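Nornano (gripper kit)

The Nornano is a two-finger gripper kit with a wrist camera, sold by the firm Brimudura as an add-on for small tabletop robot arms. It is aimed at home users, hobbyists and the kind of school that has one enthusiastic teacher and a locked cupboard. The maker describes it as a "household handling kit," a phrase that has been read generously by reviewers and literally by customers.

Origins

The kit began as a side project of Pentti Lehtinen and Samina Khattak, who had been working on a sorting arm for a button wholesaler. The sorting arm was never finished. The fingers were, and they were good, and Lehtinen began selling them by mail in pairs. Khattak added the camera after buyers kept writing to ask where it went. The name is usually taken to be a joke about the size of the first motor, although Lehtinen has given at least two other explanations and Khattak has declined to choose between them.

Brimudura took over production in a rented unit in Drultau. An early batch shipped in November with the left finger packed twice in every box. Owners who wrote in were sent a right finger and told to keep the spare, and complete sets from this batch now change hands among collectors, of whom there are a few.

Contents

The standard box holds the motor housing, two fingers, the wrist camera and its bracket, a cable, a bag of screws and a printed guide. The guide is 33 pages long. The first 10 deal with mounting, and the rest are a patient attempt to explain calibration. A second edition, rewritten by Farzana Kiani, put the calibration steps in the order in which they need to be done, and is generally preferred.

Software is supplied as a download. It records what the wrist camera sees along with the position of the fingers, and can play a recorded motion back on request. Playback is faithful to a fault: if the cup has been moved in the meantime, the gripper closes with great confidence on the place where the cup used to be. A trained mode, which takes account of the camera view, is sold separately.

Use in the home

Most owners clamp the arm to a table, as the guide advises. Others take it on tour. Beds, sofas and rugs turn up often in recordings shared by users, and the trained mode is said to improve with a variety of backgrounds, which gives an untidy room a certain scientific standing. The camera sits close to the work and looks out past the fingers, so a recording also takes in a fair amount of whatever lies beyond: curtains, furniture, a lit computer, a stuffed animal on a cabinet.

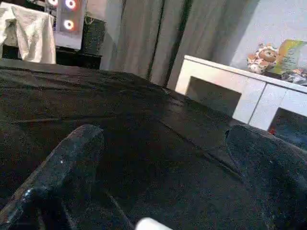 Can the kit be used without a desk?
Any surface will do if the arm itself is fixed to something that doesn't move, though a soft surface sinks under pressure and the finger height has to be set again after each change of place.

Dark fabric is the subject of a long section in Kiani's edition of the guide. The fingers are black, and against black cloth the software's outline view, which draws a thin line around each finger, tends to lose one of them. The recommended cure is a lamp. An earlier edition recommended "a different blanket," advice that was withdrawn after complaints. Colored finger sleeves were promised for a time and appeared in the price list for a single season, but no owner is known to have received any.

Reception

Reviews have been fair to warm. Yoshinori Nomura, writing in the hobby newsletter Cabrera, praised the grip and called the bracket "a hinge with ambitions." He set the kit to work matching socks over a weekend and reported that it had managed 9 pairs, one of which he disputed. His chief complaint was the cable, which is long enough to reach the computer only if the computer is on the arm's side of the room.

Daniyal Janjua, in a later issue of the same newsletter, was harder on the price of the trained mode and kinder about the cable, having bought a longer one. He found that small round objects gave the most trouble, since they roll away from whichever finger arrives first. Brimudura replied by letter that both fingers arrive together. Janjua replied with a video.

Versions

The current model carries the part number 2419 on the underside of the motor housing. Earlier housings have no number and a slightly different screw spacing, so that brackets from one will fit the other with a file and some resolve. Replacement fingers are sold singly, left or right, and the order form now asks the buyer to tick which one and then asks again on the following page.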